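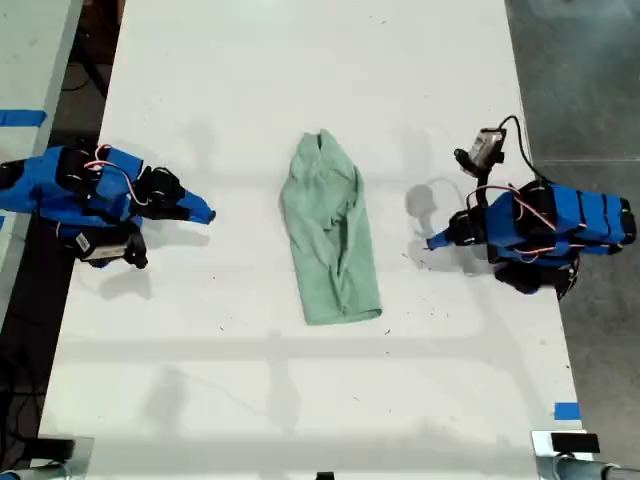 The cell at Givutmont, with both arms over a green garment.

Þórarinn Holst has a habit of patting things before he talks about them. He pats the kettle, he pats the back of the chair he is about to offer you, and when we finally get through to the workroom he pats the edge of the big white table as though it were an old dog. He has looked after the folding cell at Givutmont for three years now, ever since the workshop took on its first batch of laundry work, and he is plainly fond of it.

"People come in wanting to talk about the software," he says. "I'm happy to, up to a point. But most of my week is tape, sleeves, screws and cables. If you want to know how it's doing you have to get down level with the table and look."

The cell has two arms, one on each side, and between them they are supposed to pick up shirts, towels and whatever else comes out of the basket, and fold them. The arms wear blue sleeves over their links, held in with black bands, and Holst has strong views on how these ought to be fitted. Too slack and they ride up towards the next joint. Too tight and the joint has to fight them, and then the motor warms up over a long morning and he gets a message about it, usually at lunch. His rule is that you should be able to slide one finger under the band and no more. He learned it, he tells me, from his aunt, who fitted riding boots.

We get on to the wiring, which takes us through a whole pot of tea. The red and white wires run over the outside of the arms near the joints, and every one of them needs enough slack for the arm to reach its furthest point and come back again without tugging. Before he starts the cell in the morning he moves each arm by hand, very slowly, right out to its limit, and watches the loops.

"You want a lazy sort of curve," he says. "I did tie them all down once, in my first month, and was very proud of how tidy it looked. By the Thursday I'd pulled a connector clean out. I rang Chidiac, who built the control boxes for us, and the woman there was ever so kind about it, but I could hear her smiling."

The cable for the wrist sensor gets a separate check. He wiggles it at the plug end with the live picture up on his laptop, and if the picture stutters the cable is changed there and then. He keeps 11 spares in a biscuit tin, and he showed me the tin.

What he really wanted to talk about, though, was fingertips.

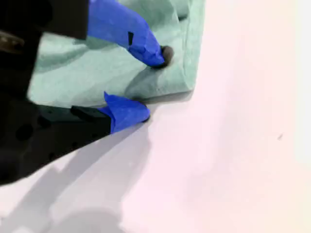
Blue-taped fingers on the edge of the cloth.

The fingers are where the cell meets the washing, and Holst reckons they decide more about how a day goes than anything else he touches. He wraps them in blue tape himself, sitting at the bench with the radio on. The very end of the finger matters most. He likes to see a bit of the rounded tip showing past the tape, so that it can press into the fabric, and he trims the tape back with nail scissors if he has been too generous.

"Cotton's a devil," he says. "A thin shirt will slide off a finger that's gone shiny, and a towel will grab hold of any bit of tape that's come up. So you're always somewhere between the two. I look at them every 15 folds or so when I'm standing here anyway, and I press the edges down with my thumb. After 200 they come off altogether and get done again, whether they look tired or not."

He did try other things first. There was a rubber dip from Jiltero that gripped beautifully (too beautifully, he says, it wouldn't let go of the shirts), and a knitted cover that lasted one afternoon. Tape was cheap and it was in the drawer, and so tape it has been ever since.

Setting the height of the fingers takes longer than wrapping them. The lower one has to come in right at the tabletop, under the hem, while the upper one comes down from above to meet it. If the lower finger is a shade too high it pushes the cloth along in front of it. A shade too low and it scrapes. Holst sets it with a strip of writing paper: he lays the paper on the table, brings the finger down until the paper drags when he pulls it, and backs off a hair. He does both arms, and then he goes back and does the first one again, as the second always makes him doubt it.

The table itself gets a wipe at the end of the day with a barely damp cloth. Grit is bad for the tips, and lint builds up wherever the folding is done. He is more relaxed about scuffs. "It's a worktop. It gets worked on."

I asked what he would change if Givutmont handed him the money. He thought about it for so long that I had time to finish my biscuit. Better lamps, he said in the end. The arms throw shadows over the table whichever way he turns the lights, and the sensors see a dark patch and a fold in much the same way. The people at Onum have promised him a softer set to try in September, and he has already cleared a shelf for the boxes.

Then he patted the table again and went off to look for his nail scissors, which he had left in the kitchen.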